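Fultero Gripper Comparison: Frequently Asked Questions

Contents
General
Setup and controllers
Scoring
Simulation
Data and requests

General

What does the comparison cover?
Two parallel grippers, the Bradel and the Sin, each tried with the same arm, the same wrist camera and the same controller settings. The Oltora controller is covered on a separate page. Results there use an older firmware and should not be mixed with the ones here.

Which gripper should I buy?
It depends on the parts. The Bradel closes faster and holds rigid objects with less slip. The Sin has softer pads and a wider opening, and it did better on thin-walled tubes. For mixed bins of light items we use the Sin. For machined parts we use the Bradel.

Were the grippers supplied by the makers?
No. Both were bought at list price through a regular distributor.

Why is there no suction tool in the results?
Suction needs a different approach path and a different scoring rule. It may get its own page.

Setup and controllers

Do I need a new flange for either gripper?
The Bradel bolts on directly. The Sin needs an adapter plate that adds to the tool length, so the tool center point has to be set again after mounting. Skipping this step is the most common cause of the "always grips too low" reports we receive.

Can I run both grippers from one controller?
Yes, on a two-arm cell. Give each gripper its own bus address before connecting the second one. If both ship with the default address, the controller sees one device and reports no fault.

What force setting was used?
Each gripper was run at the lowest force that passed the lift check with the heaviest object in the set. Settings were then fixed for the whole series.

How often was the camera calibrated?
Before every block of trials and after any change of gripper. A calibration done with one gripper mounted was never reused for the other.

Scoring

What counts as a successful grasp?
The object leaves the surface, stays in the fingers through a fixed move, and is released inside the target area. A grasp that slips but recovers is logged as a success with a slip flag. A grasp that moves a neighboring object is logged as a disturbance, even when the object itself is delivered.

How many hardware trials were run?
171 per gripper. Of these, 53 used upright tubes or cylinders, which gave the widest gap between the two.

Why are the disturbance counts listed separately?
The Bradel has a wider body behind the fingers. It can deliver the object and still brush whatever stands next to it. Folding that into the success rate hid the difference.

Simulation

Why simulate at all if you have the hardware?
Approach angles and finger clearance can be checked in bulk without wearing out pads. We ran 4,000 simulated grasps per gripper and used them to pick the layouts worth repeating on the bench.

What does a simulated layout contain?
Household-scale items with clear space between them: tubes, a striped cylinder, a toy car, a potted plant, and a shelving unit with open cubbies. Two arms share the table.

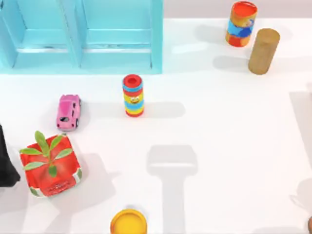
Friction is the weak point of the simulated runs. Both pad materials are modeled with a single coefficient, so slip rates from simulation are not published. Clearance results carried over well, and the approach angles that collided in simulation were left out of the bench series.

Does the plant give useful results?
Only for reach and clearance. Leaves are modeled as rigid, so any contact with them is scored as a collision. Grasps are planned on the planter.

Are shadows left on?
Yes. Turning them off raised the detection score for both setups and made the camera comparison useless.

Data and requests

Can I download the logs?
The hardware logs are available in full. For simulation, a subset of 2,000 grasps per gripper is posted, with the layout files and the random seeds.

Can you test my gripper?
Send the mounting drawing, the bus protocol and the mass of the tool. Requests without a drawing are not queued.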